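Gear > Homebrew > Bottling > Reviews

Search reviews
Go

Lirnach Bench Capper: two batches in

May 8, 2018

I put off buying a bench capper for years because my old two-handed wing capper did the job, mostly. Then in December I broke the necks on three bottles of a porter I was really proud of, and that was it, I ordered the Lirnach the same night (with a glass of the surviving porter next to me).

It comes in one box, nearly put together. You bolt the column to the base, slide the head on and you're capping. The instructions are a single folded sheet and the drawing for the height lock is upside down, so if yours won't click, flip the pin over. Took me way too long to work that out!

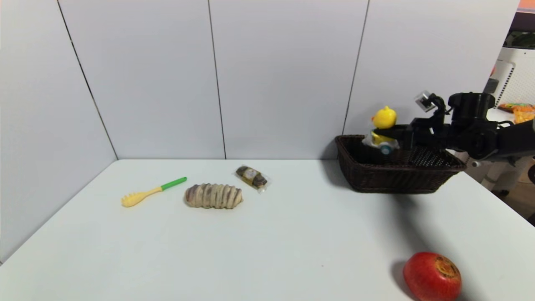
Height changes are the best part. I save all kinds of bottles, tall ones, stubby ones, the odd Belgian that Jailson passes on to me, and going from one size to the next is a squeeze and a slide. My last batch was 128 bottles, a shared brew with Raíssa, and we had 2 bad crimps in the whole lot. Both were on the same brand of twist-off, which I shouldn't have been using anyway.

Now the grumbles. The magnet in the bell is weak, and caps drop out if you tip the head even a little. The rubber feet slide on a smooth counter too, so I screwed mine to a scrap board and clamp that down. And the handle grip smells like a tire shop, still, months later.

Raíssa has the Tratallow, which costs more and has a much better magnet, but you need a wrench to change the height. I'd go nuts. If all your bottles match, get that one. For a mixed bunch like mine I'd buy the Lirnach again, and I'd pick up the spare bell while you're ordering, they seem to go out of stock a lot.

We use cookies to remember your settings. Accept | Manage cookies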